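Tax the empty storefronts already

Quick one because I have to be at work by 6 and this has been bugging me since Thursday.

Walked down Hovland Street again. Nollville, the old end. Same papered windows. Same "coming soon" sign that was up when my kid was in grade school, and she drives now. Sixteen storefronts dark between the bank and the bridge. And at the last meeting the town people stood up and told us, again, that retail is dead and the internet killed it and what can you do.

No. Retail is not dead. I know three people who want to open something. A guy who sharpens knives and fixes mowers. A woman who bakes. My neighbor's son, who repairs bikes in a garage with no heat. They've all called the numbers in the windows. Know what they get? Voicemail. Or they get a rent quote like we're in Manhattan. $2,138 a month, five year lease, for a room with a stained ceiling and one outlet. In Nollville! For that money you can rent twice the space out by the highway, with parking.

So why would an owner leave it empty for years? Beacuse it costs them almost nothing. Empty building, low assessment, low tax bill. Most of the block belongs to Candmont and they have places all over the state. One dark window here is a rounding error to them. To us it's the street.

My idea isn't even mine, other towns do it. A building sits empty more than a year, the owner pays a fee. Every year the fee goes up. Rent it, the fee goes away. Let someone use it for cheap while you look for a real tenant, fee goes away too. I'd take a pop-up. I'd take a guy selling socks.

People say it punishes small owners. Fine, write an exemption. Own one building, live in the county, you're fixing the place up, you get two years. Not hard. We write exemptions for everything else around here, we have one for decorative fences.
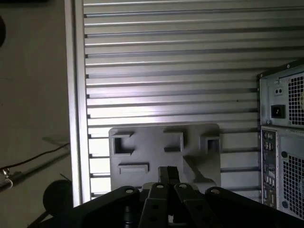 Hongjun Zheng wrote back after I sent this around, saying the fee just gets passed on to whoever finally rents the place, and that the town should fix the permits first, he waited 16 weeks for a sign permit. OK, the permits are terrible, I agree, do both. But passed on to who? Theres no tenant. And an owner who's paying every year to keep the lights off might pick up the phone.

Vote is in January. Go, or at least write them. Two lines is plenty.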